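Home | Papers | Projects | Contact

May 2023 - by Pillai
3 min read

4.2 Packing shoes

I'll admit I went into this section hoping for good news. We gave Tirent, our two-arm setup, 136 tries at putting a pair of shoes back in their box, and I sat through every one of them (with a lot of coffee). It finished 26. The first shoe is mostly fine - it's the second one that hurts, when there's less room and the toe has to slide in past the heel of its partner.

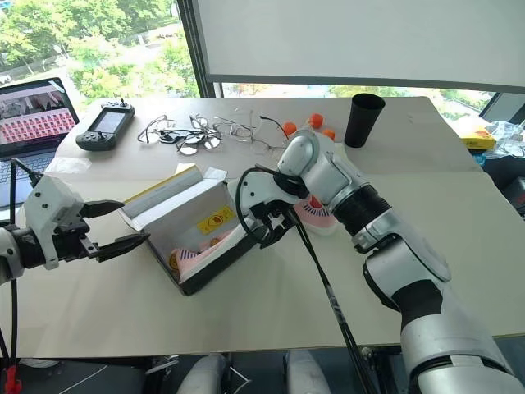
Figure 3. A shoe-packing trial with two arms, one shoe in the box and one on the table.

My old 2013 scripts would've done worse, so I'm still pretty cheerful! But could I send this thing to the Brerkoldale stockroom and go home? No way. Of the failed tries, 19 ended with a flap folded under a shoe, and our planner, Sterevov, has no idea what to do about cardboard that bends. We'll try softer fingertips in June.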